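Pastry baker, early shift, Urnham

Van Dusen Bakery is looking for a pastry baker to join our production kitchen in Urnham. The job is mostly laminated dough, tarts and slices, with bread shaping when the rosters are tight.

Shifts start at 2 am and finish when the wholesale orders are packed. You will need your own transport, as there are no buses at that hour.
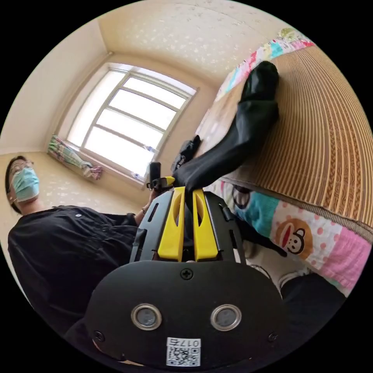

Yellow gripper fingers closed on a black sock

You should have a trade certificate or equivalent time on the bench, and be able to scale a formula without help. Experience with a Sarnix deck oven is useful but we can train you. Flour comes in heavy bags and you will be lifting them most mornings.

Pay is above award, with penalty rates on top. Uniforms and a loaf a day are included. The role starts in August.

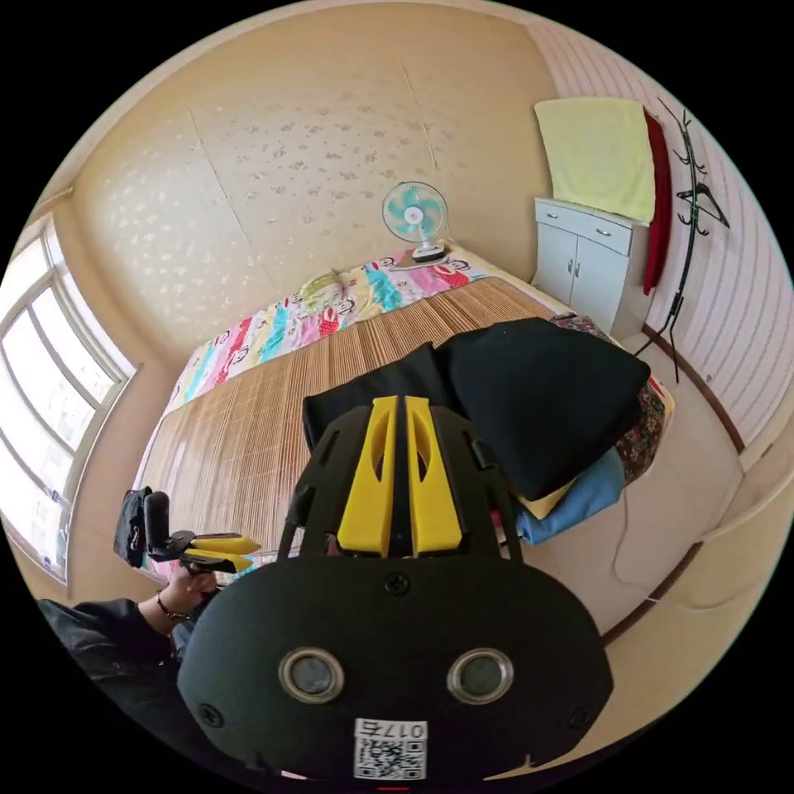 Do I need to bring my own knives and tools?
Bring a scraper and a small knife you like using. Everything else is supplied and stays at the bakery.

Send a resume and a short note on what you bake best to Van Dusen Bakery, 14 Zaturmont Road, Urnham, quoting job 508.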